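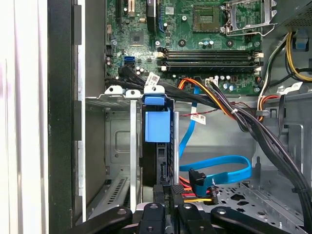
Do I need to know anything about computers to apply?

Very little. If you can send an email, find the attachment you meant to send with it, and tell a customer which cable is the power one, you know enough to start. We have other people for the insides.

Front Desk and Telephones
Okell Computer Repairs, Tredgate
Permanent, nine until three, £442 a week

We are looking for a person to sit at the front of the shop, answer the telephone and write things down. It sounds simple and mostly is, but the last few years have shown us how many people can do only two of the three.

Okell has been mending and selling second-hand computers in Tredgate for long enough that some of our customers are bringing in machines we sold to their parents. The workshop is at the back. The front desk is at the front, next to the door, which sticks in wet weather and has to be opened with a shoulder. You will develop a technique.

What the job is

You will be the first voice people hear. Many of them will be cross, and a fair number will be cross with a printer. You take their name, a telephone number that works, and a description of the problem in their own words, then you book them in on Cledovo. Cledovo is our booking system. It was chosen for its price and it shows, but it does send the text messages, and once you have learned never to press the back button you will get along with it well enough.

You will also take payments, hand over finished repairs, sign for parcels, and ring people whose computers have been sitting on our shelf since June. That last one needs some tact. People have usually bought a new computer by then and feel guilty about the old one.

On most afternoons there is a delivery from Oltmanns, who supply our parts. Their driver arrives at ten past two, whatever time we have asked for. The boxes need checking against the order sheet before the driver goes, and the driver would very much like to go.

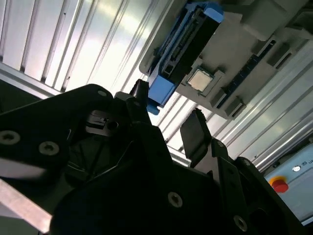 A gripper close up, with brushed aluminium behind.

What we would like from you

A pleasant manner on the telephone, including with people who ring back four minutes later to ask whether it's ready. Handwriting the workshop can read. Some experience of dealing with the public, paid or otherwise: shops, surgeries, libraries, school offices and pub kitchens have all produced good people for us in the past.

You should be comfortable saying "I don't know, I'll ask". We have had trouble with candidates who preferred to guess. A customer was once told over the telephone that his accounts were definitely safe, by someone who had not yet met his accounts.

Discretion matters too. People bring us their whole lives on a hard disk and then worry about it in the car park. What they tell you at the desk stays there, even when it is very funny.

It would be useful if you could lift a desktop computer from the floor to the counter. If you can't, tell us and we will sort something out -- there is a trolley, and it's a good one.
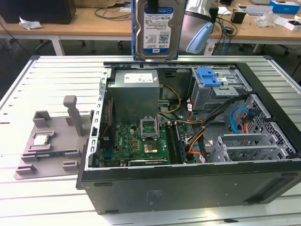

The hours are nine until three, 5 days a week, with a paid half hour for lunch. Lunch can be taken in the back room or out by the canal, and we recommend the canal. We close for bank holidays and for the week after Christmas. Saturday work is done on a rota by the workshop and you aren't on it, so please don't let them talk you into it.

You get a workplace pension, a discount on anything in the shop, and free repairs for yourself and one relative. Choose the relative carefully. There is parking behind the building for people with small cars and good nerves, and the bus from the station stops across the road.

Training takes a fortnight. For the first week you sit beside whoever is on the desk and listen. In the second week they sit beside you and try not to interrupt. After that we have a probation period of three months, which everyone forgets about until it has finished.

How to apply

Write us a letter or an email of no more than 400 words telling us what you have done before and why a front desk appeals to you. We don't need a photograph. We don't need the word "passionate" either -- we would be a little alarmed by anyone who felt that way about Cledovo. A CV is welcome if you have one to hand, and it won't count against you if you haven't.

Bring it in or send it to the shop address, marked Front Desk. If you bring it in, push the door near the top.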